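Zweiarmiger Roboter lernt das Sortieren von Kunstblumen

Forscher bei Erkatix haben ein Verfahren vorgestellt, mit dem ein Roboter mit zwei Armen dünne, verzweigte Gegenstände greifen und ablegen kann. Als Testmaterial dienen Kunstblumen. Das Verfahren heißt Clivier und wurde von einer Arbeitsgruppe um Verna Doucet entwickelt. Ein Bericht mit den Messwerten ist im Juni erschienen.

Stiele gelten in der Robotik als schwierige Objekte. Sie sind schmal, federn beim Anfassen zurück und liegen oft übereinander. Eine Kamera über dem Tisch erfasst zwar die Blüten gut, verliert die Stiele aber leicht, sobald ein Greifer oder ein Blatt davor gerät. Clivier wertet deshalb zusätzlich die Bilder kleiner Kameras an den Handgelenken der Arme aus und entscheidet während der Bewegung laufend neu, welcher Ansicht es mehr Gewicht gibt. Je näher der Greifer dem Stiel kommt, desto stärker zählt die Handgelenkkamera.

Trainiert wurde das Modell mit 2633 Vorführungen, bei denen Menschen die Arme fernsteuerten. Dabei kamen Rosen, Hortensien und einzelne Blattzweige in wechselnder Anordnung auf den Tisch. 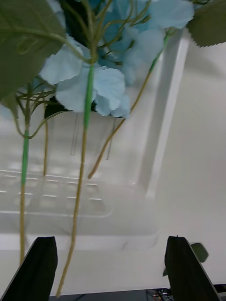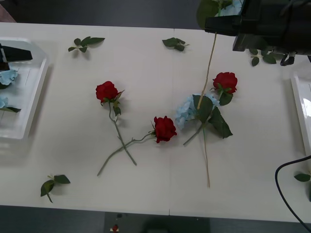 Kunstblumen am Versuchsplatz, aus der Nähe am Greifer und in der Übersicht.

Für die Auswertung ließ die Gruppe den Roboter 50 Durchgänge mit Anordnungen absolvieren, die im Training nicht vorkamen. Als Vergleich diente die gleiche Steuerung mit fester Gewichtung beider Ansichten. Nach Angaben der Gruppe schnitt Clivier vor allem dort besser ab, wo sich Stiele kreuzten. Bei frei liegenden Blumen gab es kaum einen Unterschied.

»Die meisten Fehlgriffe passieren auf den letzten 3 Zentimetern«, sagt Doucet. »Von oben sieht der Griff dann noch richtig aus, und der Finger ist trotzdem schon am Stiel vorbei.« Mit der neuen Gewichtung korrigiere der Arm in dieser Phase häufiger nach, werde dadurch allerdings auch langsamer. In engen Gruppen komme es weiterhin vor, dass ein zweiter Stiel mitgezogen werde.

Desmond Rosenthal, der bei Erkatix die Steuerung betreut, verweist auf eine weitere Einschränkung. Kunstblumen vertragen einen festen Griff, Schnittblumen nicht. Die Kraft der Finger wird bislang nicht geregelt, sie schließen bis zu einem voreingestellten Wert. Versuche mit echten Pflanzen sind erst vorgesehen, wenn Sensoren in den Fingerspitzen eingebaut sind.

Die Firma Prastent, die Gestecke für Ladeneinrichtungen fertigt, hat Interesse an dem Verfahren angemeldet. Eine Vereinbarung besteht noch nicht. Die Arbeitsgruppe will zunächst den Datensatz auf 3552 Vorführungen erweitern und dabei auch längere Zweige aufnehmen. Die Trainingsdaten sollen danach unter dem Namen Esposito für andere Forschungsgruppen zugänglich werden.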